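Home Forums Buying & Budgeting New posts Search

Reading time: 2 min

Planning for a two-handed setup – what did you forget to budget?

stivmont_shop
We're a small repair bench and I finally have approval to plan for a robot with two real hands! I've been comparing Estel and Pondari and I'm thrilled either way. The Pondari quote has a 36 month service plan, Estel only does 30. What else belongs on the sheet?

gearloft
Gloves. I mean it. Our fabric ones wear out at the fingertips and we go through 3 pairs a quarter. Put them on their own line or they'll eat your parts money.

mox_r
Disagree that gloves matter this early. Get the hands right first. I'd skip the second arm for a year and buy a good clamp, you'd save a pile.

Aicha Abdelaziz
Oh, I'd fight you on the clamp! Smooth curved housings slide right out of ours. One hand braces the end, the other comes up from below, and that's most of our day now. Gloves came to around 667 last year, so gearloft is right too.

mox_r
Fine, but that's your parts. Flat stuff clamps great.

stivmont_shop
Ours is nearly all rounded, sadly. So two hands, and a glove line. Does anyone pay for training up front?

gearloft
We did, through Magalhães, and used half of it. Ask if unused hours roll over.

Aicha Abdelaziz
Same advice – and leave room for spare wrist cameras. This is the kind of job I keep going on about, glossy shell, ribbed gloves, a hand on each side of it. I'd price the second hand before anything else on your list, and if it has to wait until January, wait.

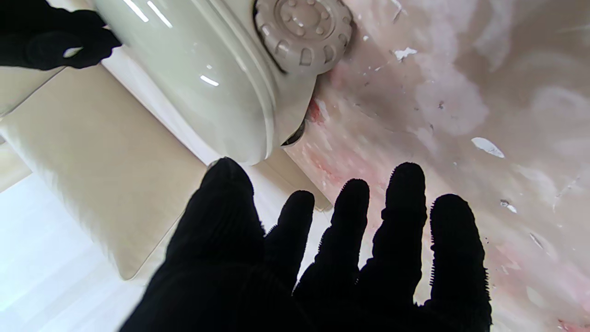
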